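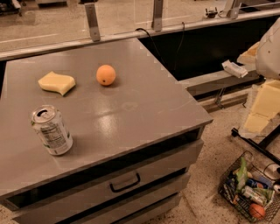 The break room at Ismont got a full cleanup in April, and these are the notes from it. The room had turned into a place where things were put down and left. Most of the work was deciding what stays, what goes home and what goes in the trash. The gray drawer cabinet was the first stop. On its top were a yellow sponge with a thin green scouring layer, an orange and an opened can. The sponge belongs at the sink, the orange goes in the fruit bowl and the can goes in the recycling bin by the door. The top also has a faint smudge and a pale line that looks like a scratch. Dish soap and warm water first, and if the line is still there after that, leave it alone. No scouring side on this surface, please.

The cabinet

Marianna Baran ordered it from Plistlow two years ago, item 3676 in their office list. It was meant for the copy room and ended up with us. The drawers are now sorted as follows.

Top drawer: tea bags, sugar, stirrers, paper filters.

Middle drawer: dish towels and the spare sponges. Take a new one when the old one starts to smell, and write it on the shopping sheet when there are two left.

Bottom drawer: batteries, tape, the first aid refills and the manual for the coffee maker. Bartosz Nowicki has the other manuals in his office.

The top of the cabinet is for setting things down while you make coffee. It should be clear by 5:30 p.m. Anything left there overnight goes in the box on the windowsill, and the box is emptied at the end of the month.

The sink

Teresa Mazurek took the strainer out and cleaned it, and replaced the rubber mat underneath the rack. The old mat was past saving. Cups go upside down on the rack, and plates in the slots at the back. The sponge holder is stuck to the left side of the basin — if it falls off, wipe the wall and press it back on.

The refrigerator

Everything without a name on it was thrown out, along with three jars that had names but were a long way past their dates. The shelves were washed in the sink and dried before they went back. The middle shelf is shared. The door is for milk and sauces only, as the lower rack has a crack in it and will not hold a full juice carton.

Trash and recycling

There are two bins now, both from Kalinowski. The blue lid is for cans and plastic bottles, and the black lid is for everything else. Empty your can before it goes in. Liners are on the hook behind the door, and a roll has 40 of them. The dumpster gate code has changed to 1810.

Still to do

The cupboard over the sink has a loose hinge. Urszula Górecki has asked Flekden for the part and is waiting to hear back. The light over the table needs a new cover. One chair still wobbles and has been moved to the hallway — please don't bring it back in.

Questions about the room can go to Jadwiga Adamczyk, extension 1459. The shopping sheet is on the refrigerator door, and the pen is on a string next to it.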